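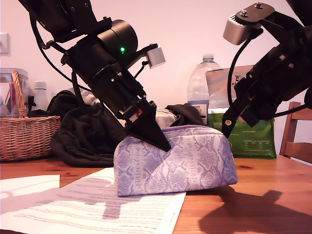
azra_h
no you do not need to sand bare wood to 4000 before oil. please stop telling new people this

Radymyr A.
didn't say need. said I do it and it feels nice. 1000 then 4000, then oil, wipe off, done

azra_h
and then the oil sits on top and goes gummy in a week. I've refinished two tables that somebody polished like glass first. both sticky, both had to be taken back down

Radymyr A.
sticky = too much oil left on. wipe better

Amna Cheema
OP here, sorry, got lost in the argument. So it's a kitchen table, light color, no idea what wood. Old finish is already off. Kids eat on it, homework, glue, all of it. What grit do I stop at and do I need Vurno or is plain oil ok

azra_h
220. stop there. thin coat, wait, wipe, next day again. Vurno is fine, so is any hardening oil. read the can and make sure it says it dries, some of the cheap "wood oil" never does

ihorb
180 for me but 220 wont hurt. DON'T use cooking oil. my mother in law did, whole table smelled like old fries by October

Amna Cheema
haha ok. And the paper? store only had Gritgate in the small packs

ihorb
Gritgate's ok. clogs fast on the softer stuff. knock the dust out, you'll get more out of a sheet then you think

Radymyr A.
Gritgate is junk, sheds grit all over. Zinisora costs more, lasts

azra_h
never had it shed on me. are you using it wet

Radymyr A.
...sometimes

azra_h
well

nadiia.h
Also Amna, the rags. Lay them out flat outside to dry, don't ball them up in the trash. Oily rags can heat up and catch fire by themselves. Surprised this isnt in the thread already

Amna Cheema
did not know that!! thank you. ok plan is 220, two coats, rags flat on the fence. Is two enough

nadiia.h
Three on top if you can stand the wait. Two on the legs and underneath, yes do underneath

ihorb
nah skip underneath, who's looking

nadiia.h
It's not for looks. Finish one side only and the top can cup on you. Had it happen on a desk

ihorb
mine's been bare under there for years and its flat. but sure

Radymyr A.
still say try 1000 on a scrap piece. just a scrap. see how it feels

azra_h
on a scrap, fine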